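Upper floor of the Flondberg hall gets desks before the May opening

The first desks are now standing on the upper floor of the Flondberg hall in Brukberg. Until last week this floor was used only as a passage to the side rooms. From May it will be a shared work area, open to all members of the house.

Reinaldo Figueiredo, who is responsible for the furniture, has placed the desks along the balcony railing, because the daylight is best on that side. The desks do not match. They came from different offices, and the house decided to keep them as they are and spend the money on chairs. "A person can work at an old desk for many years," he says. "With a bad chair it is a different story after one afternoon." 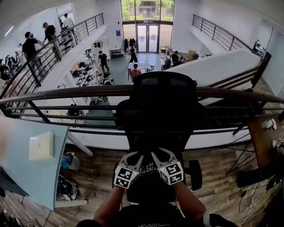 Page last changed: 2025-03-21

The chairs have a mesh back and a tall headrest. One of them stands by the railing, between a light blue desk with a rounded edge and a brown wooden desk on thin black metal legs. From the railing one looks over the whole atrium to the high windows, the trees outside and the glass entrance doors.

Some work is still open. Cables are lying on the wood-plank floor and must be fixed before the opening, so that people can walk safely between the desks. There are also bags and packages under the light blue desk. Members who have left things on the upper floor are kindly asked to take them home or bring them to the Guimarães room, where they can stay for 2 weeks.

Downstairs the tables near the entrance remain in use as before, and the clothing rack keeps its place by the doors. Washington Figueiredo, who plans the rooms, says that several members asked if the ground floor would become more quiet. He thinks it will, but he does not want to promise it. Sound travels easily in the atrium, and for this reason telephone calls on the upper floor should be made in the Corum room.

When the work area opens, 5 desks can be reserved in advance. The other places are free for whoever comes first. Reservations are taken at the front desk, for one day at a time. Members under 21 can also reserve, but they need the signature of a parent or a teacher the first time.

The upper floor closes each evening at the same hour as the rest of the house.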